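Progress Report to the Hepburn Fund
Project: State Budget and Tax Policy Briefings for Local Party Organizations
Prepared by Shona Cairns, Program Director, Verkanholm Policy Center
Submitted 10/05/2022

Summary of the period

This report covers the second half of the grant. We set out to give county and town party organizations of both parties plain briefing papers on state spending, property tax relief and the rules for ballot measures, and to hold sessions where their members could question the authors. The papers are finished. The sessions are behind schedule, for reasons given below. We are asking for no new money, only for permission to move some of what is left between budget lines.

Briefing papers

The grant called for 11 papers, and all of them have been published on our website. Yamuna Gounder wrote the series on the state general fund and edited the rest. The paper on property tax caps took the longest. The first draft relied on revenue projections that the legislature's budget office later revised, and we chose to redo the tables and hold the paper back until they matched. It went out five weeks late.

Reader response has been uneven. The paper on school aid formulas is the one most often requested by mail, and three county chairs have asked to reprint it in their own newsletters. The paper on pension debt has drawn little interest from either party. Two reviewers told us it assumes too much knowledge of accounting. We agree with them, and a shorter version is being drafted.

We received one formal complaint, from a legislative candidate who felt that the paper on sales tax exemptions misstated his position. His position had changed after we went to press. We added a dated note to the online copy and sent him a letter. He has not replied.

Sessions with party organizations

We planned 14 sessions and have held nine. Two were called off by the hosts when primary recounts took up their time. The other three are set for October, in the Lastach valley, where Rory Haldane has been working with both county committees on dates that do not clash with candidate forums.

Attendance was best where a meeting was already on the calendar and we were given part of the agenda. The largest drew 48 people. Evening sessions called only for our purpose did poorly, and we will not schedule more of them.

The format has also changed. At first each session opened with a half-hour talk. Members wanted to get to their questions sooner, most of which concerned their own towns, so the talk has been cut to ten minutes and the rest of the time is spent on questions about the local figures.
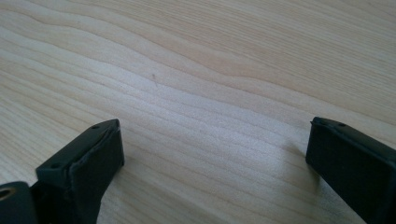
Survey of precinct officers

Natsumi Sekiguchi ran the survey promised in our application. It was sent by mail and e-mail, and 200 completed forms came back, enough to meet the target we agreed on with you. Most of those who answered said that they hear about state budget votes only after they are taken. A smaller number said they had spoken to their own legislator about a fiscal matter in the past year.

The answers should be read with care. Rural precincts are better represented than city ones, and officers who already read our papers were probably more likely to return the form. A table of responses by county will be sent separately.

Spending

Printing came in under budget, as more organizations than we expected asked for electronic copies. Travel is over budget because of fuel and two overnight stays. Our contract with Nestent for survey mailing was paid in full and is closed. We request approval to move the unspent printing money to travel, so that the October sessions can go ahead as planned. Senga Imrie has prepared the ledger pages and can answer questions on any line.

Staffing

Our part-time research assistant left in the summer for a position with a legislative office. We did not refill the job for the remaining months. Yamuna and Natsumi have divided the fact-checking between them.

Remaining work

Hold the three Lastach sessions.
Finish and post the shorter pension paper.
Send the county tables from the survey.
Submit final accounts within the period set out in the grant letter.

Please send your decision on the printing and travel lines to Senga Imrie, with a copy to me.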